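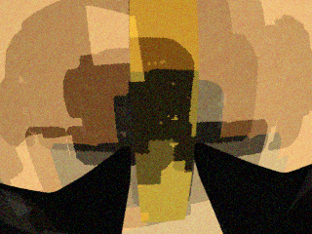

Réduire les couleurs pour mieux passer au réel

Temps de lecture : 2 min

07/10/2021

Je reprends le carnet là où je l'avais laissé, avec les images de synthèse vues depuis le poignet. Celles du nouveau lot sont fortement postérisées et granuleuses : de grands aplats beiges, bruns et jaunes, et les deux doigts noirs de la pince qui entrent par les coins du bas.

L'idée vient de Kaja Sproģis. On n'essaie plus de rendre le simulateur réaliste. On dégrade les rendus à l'entraînement, on applique le même traitement à la caméra du vrai bras, et la politique apprend sur ce que les deux ont en commun, surtout les contours et l'écart entre les doigts.

J'ai entraîné deux politiques, Andus sur les rendus propres et Marino sur les rendus dégradés. Même réseau, mêmes démonstrations (223, dont une mise de côté parce que le fichier était corrompu, donc 222 utilisées). Sur le bras de Padholm, avec 70 essais chacune, Marino saisit plus souvent l'objet qu'Andus. En simulation c'est l'inverse, et l'écart est petit.

Reste un défaut : quand l'objet est sombre, il se confond avec les doigts et la pince se ferme trop tôt. Xuân Văn propose de garder un canal de profondeur non dégradé. Thu Tạ préfère éclaircir les doigts dans le rendu, ce qui m'obligerait à repeindre les vrais. Je commence par la profondeur, le code existe déjà.

2 commentaires · 7 partages

Articles récents
Calibrer la caméra de poignet sans mire
Grukthorpe, notes d'installation
Pourquoi j'ai abandonné les textures aléatoires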